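Rilholm Three-Drawer Bench Cabinet, White
Sold by Terno Workshop Supply
Item 317

Price: $28.00
In stock, ships from Fledthorpe
Reviewed by Fengying Cao, storage and bench goods

Small drawer cabinets get oversold. Kuusk, who make this one, call it "a complete parts system" on the carton. It's a box with three drawers. We carry it because the drawers are a useful size and the price is fair, and we'd like you to know what you're getting before you order.

What it does well

The Rilholm sits on the bench and takes small parts off it. The three drawers are stacked, full width, with pale beige fronts set in white edges. A small circuit board with its connectors still on goes in flat. So do relays, terminal blocks, short leads and the other odds and ends that end up under a keyboard.

The top is flat and plain. You can put a tray on it. Kuusk suggests a monitor, and we would not.

What we're less sure about

The brochure says the drawers "glide." They slide, plastic on plastic, with no runners and no bearings. Pull one straight and it's fine. Pull it from one corner with a load in it and it binds, and the whole cabinet comes forward with it. Kuusk rates the drawers for 2,000 openings, and we've seen no test sheet to go with that number.

There are no dividers in the box. The carton shows dividers. They are sold separately and we don't stock them, having found that a cut piece of card does the same job.

White shows every fingerprint. If your hands are usually greasy, think about whether you want this on display.
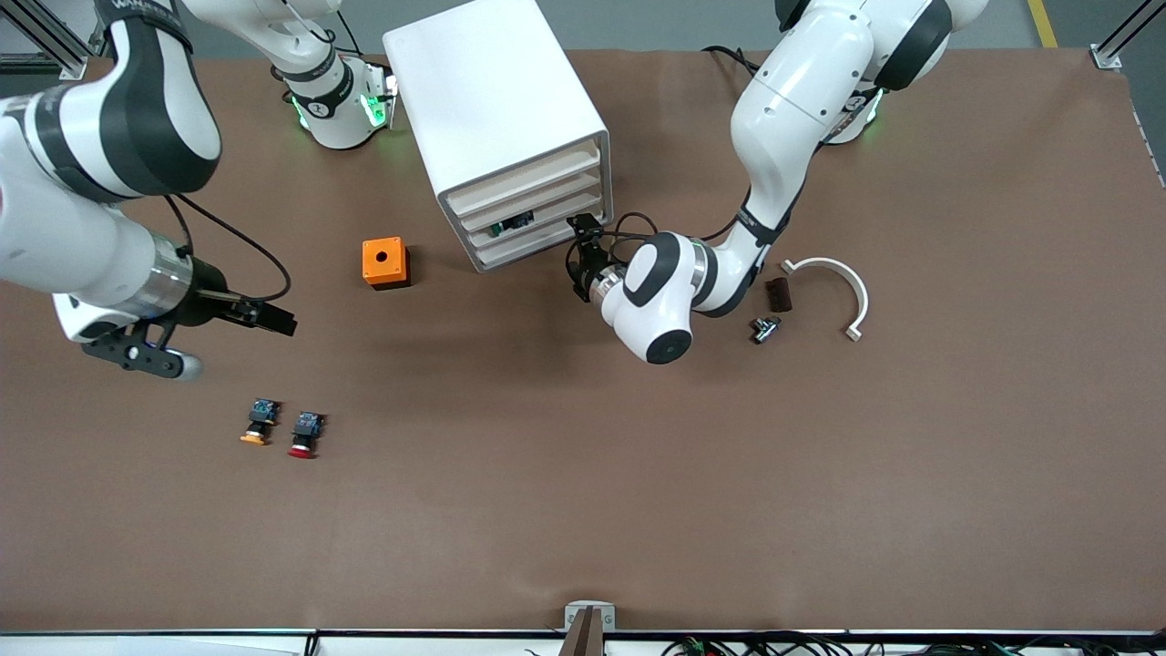 Setting it up

The cabinet comes assembled. Take the tape off the drawers before you try to open them, and wipe out the insides, as there is often a little molding dust in the corners.

It has no rubber feet. On a bare bench it creeps when you use the drawers. A matte bench sheet underneath helps some, and two strips of double-sided tape help more. Leave enough room in front to pull the bottom drawer all the way out, and put the things you reach for most in the top one. Heavy items belong at the bottom.

Static

People ask, so: this is ordinary plastic. The leaflet has the word "electronics" on it in large type and says nothing at all about static protection. Keep sensitive boards in their bags.

Details

Drawers: three, stacked
Color: white body, pale beige drawer fronts
Assembly: none
Dividers: not included
Wall mounting: no
Stacking: Kuusk says yes, two high. We'd stop at one.
Units sold by us to date: 2,822

Returns

Send it back unused within 28 days and we refund the price. Return postage is yours unless it arrived cracked. Check the back corners first, where most of the damage we hear about has been. Kuusk promised thicker cartons in September and we are still waiting to see one.

Page last checked Mar 19, 2024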